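Sorting Sets: How Things Are Put Into Groups
A Kolcombe explainer for younger readers

Sorting means placing objects into groups by a rule. The rule names one property that every member of the group has. A property can be color, shape, size, material or use. Before sorting begins, the rule has to be stated. Without a stated rule, two people can sort the same toys and get different groups, and both can be right.

A group made this way is called a set. The objects in it are its members. A set can have many members, one member, or none. A set with no members is called the empty set. 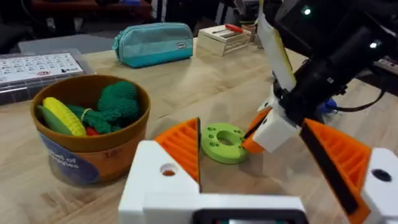 Toy vegetables are useful for a first sort. They share a use (pretend food) but differ in color, shape and surface. The corn in the bowl is yellow with a bumpy, kernel-like surface, and the broccoli is green and knitted. Sort by use and they stay together. Sort by color and they separate. The lime-green ring on the table joins the broccoli in a color sort, if the rule allows every kind of green. In a sort by use it stays out of the bowl, as a ring is not a vegetable.

Some objects fit two rules at the same time. Take the rules "green" and "round." A green ring belongs to both sets. Draw two circles on paper so that they overlap, one for each rule. The ring goes in the part they share -- this part is called the intersection.

Containers help because they show where one set ends and the next begins. A bowl, a cup or a box will do. Write the rule on a paper label and put the label on the container. If an object fits no label, leave it on the table until every other object has been placed. Then either make a new set for it or change the rule.
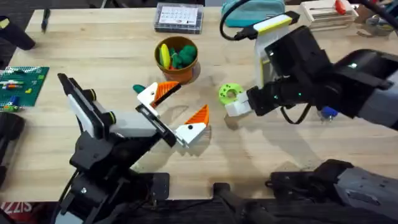 One reader, Stevens, asked whether a set is still the same set after its members have been moved to a different cup. Yes. A set depends on its members and not on where they are kept. Adding or removing a member makes a different set.

Try it: collect some small toys and sort them by color. Mix them again and sort by shape. Write down any objects that stayed together both times.

Words to know
Property: something that can be checked about an object
Member: an object in a set
Intersection: the members that two sets share

3 comments

Stalura
We used buttons. The ones with two colors were a problem until we made a set called "mixed."

Flostar
Is a ring round if it has a hole in it?

Kolcombe
Flostar: its outside edge is a circle, so it passes a rule about outlines. For a rule about holes, start a separate set.

Related explainers
What Is a Pattern?
Bigger, Smaller, Equal
Measuring With a Ruler
Why Boxes Stack

Contact | Copyright Kolcombe | Updated 2022-09-01 | Back to top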